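Workshop notebook - kitchenware bench
20 Dec 2020

Cold start, heating only came on after the first tea. Spent the morning finishing off the Clomach list and the afternoon on the bench by the white wall.

The paper order from Stornitex arrived at last. It was meant to be here in November. One roll, brown, same weight as before but slightly narrower, so it leaves a white margin of tabletop along the front and at both ends. I can live with that. Cut one long piece and put it down in place of the old one, which had gone soft at the corners and had tea rings all over it. The old piece is folded up under the sink if anyone wants it for wrapping.

Went through the delivery note twice. Item 724 is down as sent and is not in the box. Have written to Drarville and asked them to either send it or take it off the bill. No answer yet.
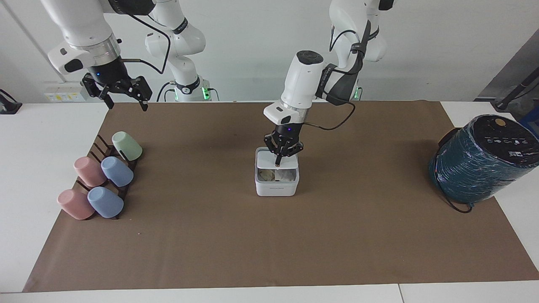 BENCH LAYOUT

Dark brown mug rack goes on the left part of the mat. White square tub goes near the middle. I had the two of them closer together to begin with and did not like it, there was no room to get a hand round the rack without nudging the tub. If you borrow either one, put it back where it was - the layout is meant to stay the same until the list is done.

The tub is the open one with rounded corners and the small grey print along the front. Keep the print facing the front edge of the table. It is a mixed lot inside, beige and tan and whitish bits, all crumpled in together. I have not sorted it and do not plan to before the new year. Please don't use it as a bin.

RACK

Compared notes on the Xiao rack from last month. That one was lighter and rocked if you pulled a mug off from one side. We tried felt under the base, then cork, and neither stayed put for more than a day. It went back in the cupboard with the spare hooks. If it comes out again it wants a proper rubber foot, glued on, and a night to dry.

To do:
- chase Drarville about 724
- order 3 more rolls from Stornitex, old width if they still do it
- label the cupboard shelf, I keep opening the wrong one
- find the good scissors (the ones in the drawer tear the paper and leave a ragged end)
- copy the layout note on to a card and pin it up

Spent the last half hour wiping down the shelves and throwing out dried-up glue. The budget line for bench supplies is 2000 for the year and there is a bit left in it, so the scissors can go on that if the old pair doesn't turn up. Receipts are in the blue folder, clipped to the delivery note.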